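Friday, Dergate workshop, bench notes

Came in early to have another go at the block sorting before the room filled up, and of course by the time I'd had my tea and found the hex keys it was filling up anyway. Never mind.

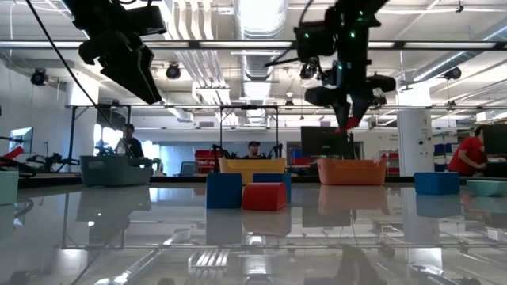

So, the hanging arm. Yayra and I spent most of last week arguing (nicely) over whether it should be bolted to the table or hung from the frame, and I'm glad she won. You can get at the bins from any side now without knocking your elbow on a joint, and the cable for the base goes straight up out of the way. What we do pay for it is sag. With the arm stretched out towards the far bins the tip comes down lower than the software thinks, and I've been chasing that on and off since October.

Today's changes, so I don't forget:

- Shortened the frame span to 941 mm between uprights. Cletus cut the new bar for me and deburred the ends, bless him.
- Dropped the travel speed in the Skelix config from 800 to something gentler while we're testing. Please don't put it back up without telling me!
- Wrist now starts every run at 90 degrees. It used to start wherever the last person left it.
- Home position raised well clear of the blocks.

The tabletop is still a nuisance. It's lovely to look at and wipes clean in a second, but it's as good as a mirror, and every block on it has a twin underneath. The blue ones are the worst for this. The detector will quite happily draw its box round the block and the reflection together, then work out a centre that's far too low, and off goes the gripper to pinch at the bottom edge. The ceiling lights show up in it too, as white stripes, and I've masked those out by hand for the time being. Rochelle thinks a sheet of matt vinyl would cure the lot and she's probably right, but I'd like to see how far I can get in software first (stubborn, I know).

I've kept the red arched block in the set even though it's awkward. Flat jaws don't care for a rounded top, so it wants picking up by its sides, low down, and that means the arm has to know which way round it's sitting. Hawi has a bit of code for that from the Josden job and has promised to dig it out.

Log file for the week is up to 2,875 lines and I've read far more of them than is good for me. The nearest thing to a pattern is that the misses bunch up when the arm is reaching furthest, which points back at the sag again.

Still to do: sag table at full reach, ask Desmond if the Aaltonen bracket is spoken for, label the bins on the side facing the chair. Yayra has the calibration card in her drawer, second one down.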